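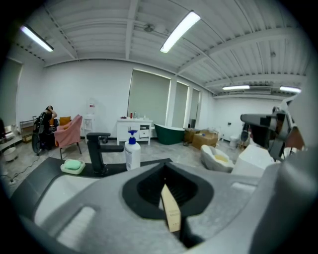 The Black Vanity at Prurnwood

February 8, 2020

Prurnwood is a single large room, almost 3000 square feet, where we keep bathroom furniture set up at full size so people can stand next to it. The walls are white, the ceiling is corrugated metal deck painted white, and the light comes from fluorescent tubes. The pieces change a few times a year. This page covers the black vanity, which has been in the middle of the floor since November, and what is standing near it at the moment.

The vanity goes by Drirnel on our price sheet. It is sold with or without the faucet. Pictures of the older oak unit have moved to the archive page.

The countertop and faucet

Matte black, single handle, with the lever on top. The faucet adds $98 to the price. People ask whether black shows water spots. It does, if you have hard water, and a dry cloth at the end of the day takes care of it. Please don't use anything gritty on the finish.

The basin and the doors

The basin is white, rectangular and set under the edge of the counter, so you can wipe straight into it. The doors below are dark brown wood. We tried the same cabinet with white doors last year and it looked like two different pieces stacked together. The brown holds up better next to the black top, and it hides scuffs from shoes and vacuum cleaners.
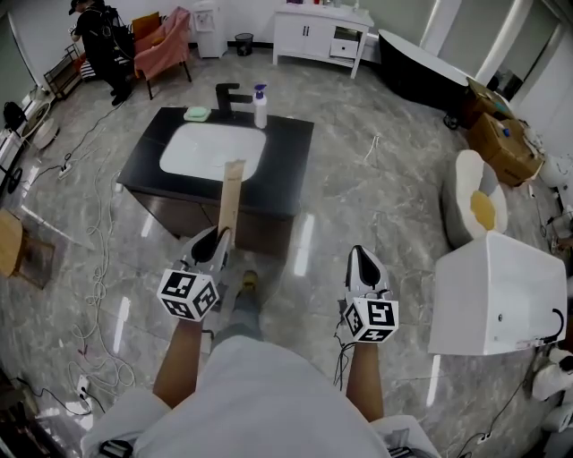 The floor

Gray tile with a marble pattern and a fair amount of gloss, so the ceiling lights show in it. It runs under everything in this part of the room. We laid it ourselves and still have 13 boxes in storage. It is not for sale as a line, but if you need a small amount for a powder room, ask at the desk and we will see what we can spare.

For a house with children or older people we would suggest something with less shine. Samples of a flatter gray are on the rack in the office.

The soap and the pump bottle

The bar is pale green and sits in its own dish at the back left. The white bottle with the blue pump head goes on the other side of the faucet. We keep both out on purpose. A bare counter looks bigger than it will at home, and a bar and a bottle are what most people have next to the sink anyway.
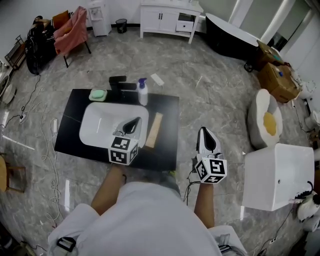 Counter space is the thing customers underestimate. They measure the wall, pick the widest basin that fits, and end up with nowhere to put a hairbrush. On the Drirnel the basin leaves usable counter to its right, enough for the long tan block lying there beside it, with the soap still in its corner at the back left. If you store a lot at the sink, ask for the wide top. It adds 300 dollars and takes the same cabinet doors.

The white vanity and the tub

Across the floor, against the back wall, is a white vanity with two doors and a drawer. It is the plainer of the two and the easier one to fit in a small bathroom. The drawer is shallow: fine for toothbrushes and combs, too low for bottles standing up.

The freestanding tub on the right is black outside with a white rim. We list it as the Brinero. Check your floor before ordering any tub of this type, and measure the doorway and the stairs. Delivery inside Trujillo is included. Outside town it is charged by distance.
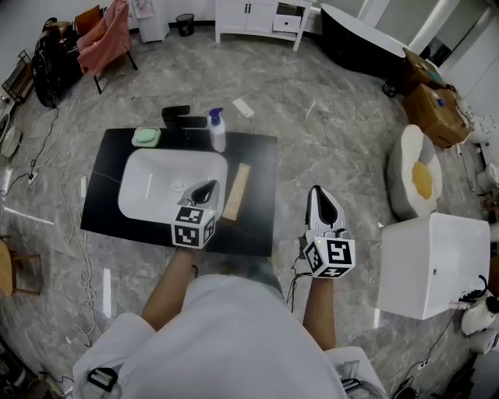

Black counter and white basin, with the black tub at upper right and the fried-egg cushion on the floor.

The cushion is not part of any set. Neither are the pink chair and the wire rack over on the left, though we get asked about both.

Seeing the pieces

Drawers and doors may be opened. None of the fixtures on the floor are plumbed, so please do not run the faucets. If you are matching a color, bring a piece of your tile or a door from your cabinet, as the tubes overhead make grays look cooler than they do in daylight. Measurements for both vanities and the tub are on the printed sheet by the entrance.

More galleries: Oak unit (archive) | Mirrors | Shelving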